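**Restby loft ladder, three-section, pine**

The Restby is a folding loft ladder for people who have spent years balancing on a kitchen chair and calling it access. It comes in one box, fully hinged, with a hatch frame that fits between standard joists. Restby ladders are put together at our workshop in Drarholm and checked by Arash Taheri, who climbs every one in his work boots and has opinions about creaking.

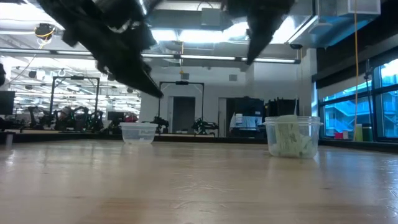 Treads are 80 mm deep, so your foot has somewhere to go on the way down with the Christmas tree. The handrail fits on either side. Left-handed customers have written to thank us, in one case at length.

**What you get**

- Ladder, hatch and frame, ready hinged
- 2 hatch springs
- Handrail and screws
- Pole for pulling the hatch down, with a wall clip you will ignore until you lose the pole
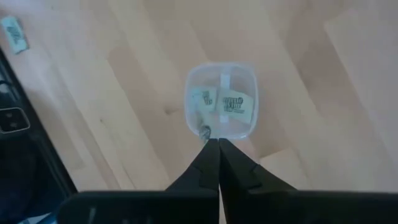
**Fitting**

Allow an afternoon and a second person who is still speaking to you. Measure the floor to ceiling height at the hatch, twice, before cutting the legs. Kirstin Cairns on our returns desk can do a great deal, but she can't make pine longer.

**Price:** £419, delivery included. Spare poles are £80, a figure we set after the third request from the same address.

The Tranen insulated hatch fits the same frame and is sold separately.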